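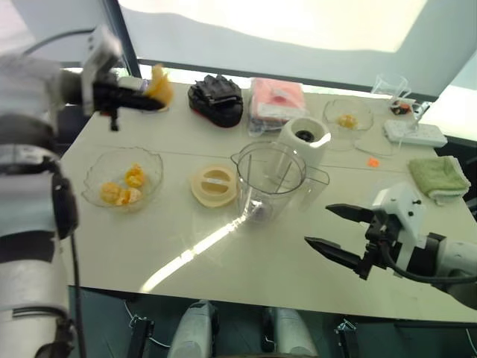
Citrus peel and a scalloped glass bowl

How to Make Candied Orange Peel

Every September, when the mornings cool off, I start saving my orange peels again, and by the time the holidays come I have jars of the candied kind to give away. My family calls the recipe Gasside peel, after the little street where I first tasted it, and I have been fussing with it ever since. It's slow work, but most of it is the stove's work and you can read a book nearby!

You'll need the peel of 6 large oranges, three cups of sugar plus more for rolling, and plenty of water. Thick-skinned oranges are best. Scrub them well before you start, even the nice ones.

Score each orange from top to bottom in quarters and pull the peel away with your thumbs. Slice it into strips, leaving the white part on – it turns soft and sweet later, I promise.

Put the strips in a pot, cover with cold water, and bring to a boil. Drain, then do it twice more with fresh water. I used to skip the third boil and my peel was always a bit bitter.

Now stir the sugar into three cups of clean water, bring it to a simmer, and add the strips. Keep the heat low for an hour or so, until they look clear at the edges. Swirl the pot if you must, but try not to stir (stirring makes the syrup go grainy).

Lift the strips onto a rack and leave them for 12 hours. Roll them in sugar while they're still a little tacky, and let them dry a few hours more before you put them in jars. Save the syrup, too – it's lovely in iced tea.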